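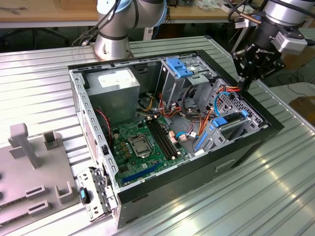 Dust in a desktop machine matters less for how it looks than for where it sits. Fine household dust holds moisture from the air, and a layer of it packed into a heatsink raises the idle temperature well before any fan sounds different. The cooler is the worst collector, and it also hides the area under it. With the cooler off and the tower on its side, the CPU socket, its lever arm and the RAM slots are all within reach of a soft brush, and that is the position I use for the yearly cleaning.

I logged one machine from December until last week. It stood on carpet for the first 116 days, then on a shelf. Load temperature climbed 7 degrees on the carpet and 2 on the shelf over a similar stretch. Room temperature was held within one degree by the thermostat.

Intake filters help if they get washed. The Cundow mesh I use clogs in 5 weeks on carpet. Fan speed at load was 2,000 rpm with a clean filter.

Next I will repeat the shelf run with the filter removed. Same fan curve, same load script.

Posted August 26, 2025
Filed under: Maintenance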